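Kapitel 4
Absatz und Werbung im Autohandel

Lernziele
Nach der Bearbeitung dieses Kapitels können Sie
- den Begriff der Zielgruppe auf den Fahrzeugmarkt anwenden,
- Listenpreis, Hauspreis und Gesamtkosten unterscheiden,
- eine einfache Anzeige auf ihre Kernaussage prüfen.

4.1 Einstieg: Zwei Kombis, zwei Käufer

Flurina Gruber leitet den Verkauf im Autohaus Rainer in Dilteritz. Im Ausstellungsraum stehen zwei Modelle desselben Herstellers: der Erum, ein Kleinwagen mit kurzem Heck, und der Vuline, ein Kombi mit großer Ladefläche. Der Vuline ist teurer und verbraucht mehr, wird in Dilteritz aber deutlich häufiger bestellt. Im letzten Geschäftsjahr verkaufte das Haus 176 Neuwagen, darunter nur 33 Erum.

Die Zentrale hatte beide Modelle mit derselben Kampagne beworben. Sie zeigte den Wagen nachts in einer Großstadt und nannte vor allem die Motorleistung. In den Verkaufsgesprächen fragten die Kunden dagegen nach der Höhe der Ladekante, nach der Anhängelast und danach, ob hinten zwei Kindersitze nebeneinander passen. Gruber ließ daraufhin eine eigene Anzeige für die Regionalzeitung setzen, in der genau diese Angaben standen.

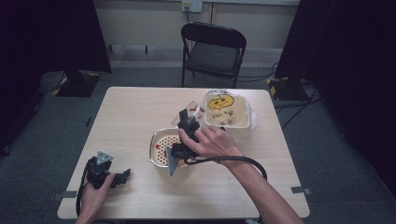 Abb. 4.1 Handgeführte Greifer an einem hellen Holztisch

Ein Produkt wird also selten an »alle« verkauft. Unter einer Zielgruppe versteht man die Personen, die ein Anbieter mit einem bestimmten Angebot erreichen will. Im Autohandel wird sie meist nach Haushaltsgröße, Einkommen, Fahrleistung und Wohnort abgegrenzt. Hinzu kommt der Verwendungszweck: Wer täglich pendelt, achtet auf andere Merkmale als jemand, der ein Zweitfahrzeug sucht.

4.2 Der Preis als Argument

Der Listenpreis ist der vom Hersteller empfohlene Verkaufspreis. Der Hauspreis ist der Betrag, den der Händler nach Abzug von Nachlässen tatsächlich verlangt. Für den Käufer zählen außerdem Versicherung, Steuer, Wartung und Wertverlust. Diese Größen werden in Abschnitt 4.3 zu den Gesamtkosten zusammengefasst.

Aufgabe 1
Nennen Sie zwei Merkmale, die in einer Anzeige für den Erum hervorgehoben werden könnten, und begründen Sie Ihre Wahl.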